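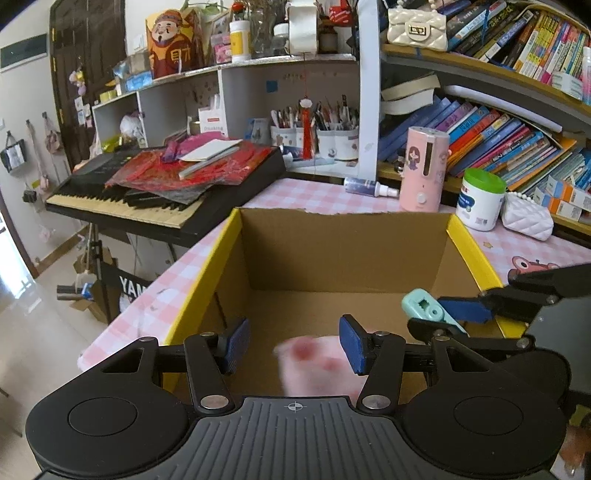 Questions fréquentes des participants au projet Lenar

Qu'est-ce que je dois faire exactement ?
Vous faites des petites tâches de la maison avec les deux pinces, une dans chaque main : sortir un objet d'un carton, ranger des stylos, plier un torchon. Chaque pince enregistre ce que voit sa caméra et l'ouverture des doigts. Une tâche faite une fois du début à la fin s'appelle chez nous un épisode.

Faut-il ranger la pièce avant de commencer ?
Non. Laissez les livres, les sacs et les flacons à leur place habituelle. Le modèle doit apprendre dans de vraies maisons. Nous demandons seulement de retirer les papiers avec votre nom ou votre adresse et les photos de famille que vous ne voulez pas partager.

Puis-je travailler sur une nappe à motifs ?
Oui, les carreaux et les dessins ne posent pas de problème. Vérifiez que la nappe ne glisse pas quand vous tirez un objet.

À quelle vitesse dois-je bouger ?
Un peu plus lentement que d'habitude. Si le geste est trop rapide, l'objet devient flou et l'épisode est plus difficile à utiliser. Un flou court pendant un déplacement est accepté.

J'ai laissé tomber l'objet. Est-ce que je supprime l'épisode ?
Non, gardez-le. Reprenez l'objet avec la pince et terminez la tâche. Dans l'application Druvo, choisissez ensuite la mention « avec reprise ». Par contre, si vous avez ramassé l'objet avec les doigts, il faut recommencer.

Combien d'épisodes par séance ?
Le minimum est de 21 épisodes. Après sept épisodes de la même tâche, changez la position du carton ou prenez un autre objet. Faites une pause de cinq minutes quand la main fatigue.

Est-ce grave si on voit ma main ?
Non, une partie de la main peut être visible. Évitez le visage, aussi dans les miroirs.

Qui relit les enregistrements ?
Edit Mészáros et moi-même. Vous recevez notre réponse dans l'application, avec les épisodes acceptés et ceux à refaire.

Une pince ne s'ouvre plus complètement, que faire ?
Arrêtez la séance et écrivez à l'équipe par la page Contact, avec le numéro collé dans la valise. Ne démontez pas les doigts bleus.

Maxine Nepia, coordination de la collecte
Page mise à jour le 5 janvier 2024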